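Open day at Timon: my Saturday among the grippers

July 17, 2021

I've been meaning to put these up for ages, so apologies to everyone who asked! Syafiqah Goh got me a place on the open day at Timon, the robotics workshop out past the Harahap building, and I spent the whole of it wandering about with a paper cup of tea and asking daft questions. They were very patient with me.

If you've not come across Timon, they teach robots to do small household jobs. Tidying a table, moving bits and bobs from one place to another, putting things in bowls. It sounds like nothing much until you've watched someone try to get a machine to do it. They've been going a while and they're a friendly bunch, a bit sleep-deprived, very fond of biscuits.

I should say now that most of my pictures from the day went the way of my old phone, so the gallery is shorter than I'd promised and the rest of it is me writing down what I remember. I've kept it in the order we went round.

Getting in

Tickets were free but you had to book, and all 138 places went. I'd expected students and it was mostly families, plus a good number of retired engineers who knew far more than I did and weren't shy about it. You signed in, got a sticker with your first name on it, and were put into a group. Mine was the Ostent group – each group was named after one of their old projects. Ostent was an arm that was meant to sort cutlery and by all accounts was very good with forks and hopeless with teaspoons.

The talk

We started with a short talk in the front room, which Syafiqah gave. She's done a lot of these and it shows, she hardly looked at her notes. The bit that stuck with me was how much practice the machines need. For one simple job they'd collected over 2,000 goes, each one done by a person first, and she said that was on the small side. Someone behind me asked how long one go takes and she said it depends on who's had lunch.

She also talked about Skinier, their newest project, where the idea is to make everything lighter and slimmer so that people can work with it for longer without their wrists giving up. I liked this part a lot. I had imagined it was all sums and screens, and here was a whole ten minutes on sore thumbs.

The parts table

After that we were let loose on a long table of spare bits. You could pick up anything you liked, and the children went straight for the heaviest things, of course. I had a go at opening and closing an old set of fingers with a trigger and it was much stiffer than I'd thought. A boy of seven or eight was far better at it than me and told me so.

There was a jar of screws with a guess-how-many competition. I said 200, which was miles out. The prize was a mug and it went to one of the retired engineers, who I suspect had worked it out with a pencil.

The demonstration

This was what I'd really come for! Instead of driving an arm from across the room, the person holds the grippers in their own hands and does the job with those, and the robot learns from the recordings afterwards. We stood back and kept our voices down, though we'd been told we could chat. It felt a bit like watching snooker. 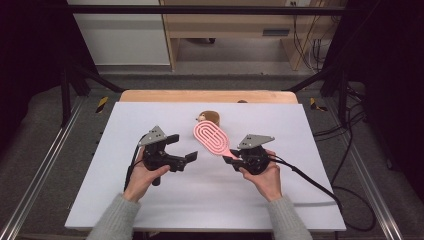
One gripper closed on the end of the hairbrush handle, the other open and ready. I love the swirly pink and white ridges on the head!

I tried to guess what would be easy and what would be hard and got it wrong every time. I'd have said a bowl was simple, for instance – it's round, it sits still, what could go wrong? But you have to choose where on the rim to take hold of it, and if you come in too steeply you just push it along. Brushes are awkward because one end is so much fatter than the other, so they swing about when you lift them. I've been noticing this at home ever since. I picked up my own hairbrush the next morning and stood there like a lemon, thinking about which end I'd grabbed.

Having a go

You could put your name down to try the grippers yourself and I managed to get one of the last slots. You get 2 minutes, and they fly by. My job was to move a sponge from one side to the other, which I did, and then to turn it over, which I did not. The trick, according to Syafiqah, is to stop looking at your hands and look at the tips of the fingers. I got the hang of that just as my time ran out. Typical.

My wrists did ache a little afterwards, so I can see why they're so keen on Skinier.

Tea and questions

We finished with more tea and a sort of free-for-all where you could corner anybody in a Timon T-shirt. I asked whether they'd ever have a machine that could fold a fitted sheet and got a very long sigh. The engineers' corner was still going strong when I left, all arguing about springs.

They're hoping to run another open day next July, and I'll add the booking details to this page when I have them. If you were in the Ostent group and took any pictures of the parts table, please do send them over, I'd love to put them up with mine.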